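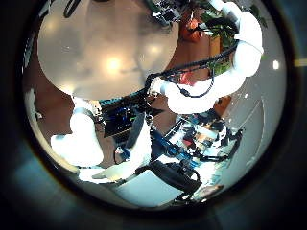
Monitor and plant, back corner of the Hodeck office.

Hodeck Office, Second Floor: Room Gallery

We moved into the second floor in January and have been asked a few times for pictures of how the rooms are set up. This page is for people at the other site who will be working here part of the week, and for anyone who needs to know where things go. The floor is 277 square meters, including the kitchen and the hallway. Pictures of the other rooms will be added as they are finished. Until then, the notes below cover what you need.

Page updated 5/20/19 by Bindu Joseph.

About the back corner

The monitor has blue and green on the screen in this one. It is a shared screen. If you change the settings, please change them back before you leave.

The plant belongs to Kamala Subramaniam, who brought it from her old office. She waters it herself. Please don't add water, even if the soil looks dry on top.

Brown wood runs up the left side. We kept the wood in this part of the floor when the rest was painted. No tape or pins on it, please. There is a pinboard in the hallway for notices.

Spare cables are kept in the hallway closet, second shelf, sorted by length. Put them back in the same bin. Aleksi Miettinen has a label maker if you need one.

Rooms still to come

Meeting room (Plollen). Seats eight. The table was delivered with one wrong leg and the replacement is on order. The room can be booked now, but keep heavy things off the window end.

Kitchen. The new counter is in. The dishwasher is connected and should be run at the end of the day by whoever fills it. Mugs go in the cabinet over the sink. Anything left in the fridge on Friday afternoon gets thrown out.

Storage room (Bíró). Shelves are up on two walls. There are 91 boxes from the old building still to be unpacked. If you are missing something, check the list on the door before opening any of them. I-seul Ra keeps the list and can tell you which box it is in.

Quiet room (Draltura). Carpet is down, chairs are not here yet. No phone calls in this room.

Practical notes

The door code is the same as downstairs. For problems with heat or lights, call extension 3821. For desks, chairs and keys, write to Revathi Panicker and include the room name.

Next pictures: kitchen and storage room.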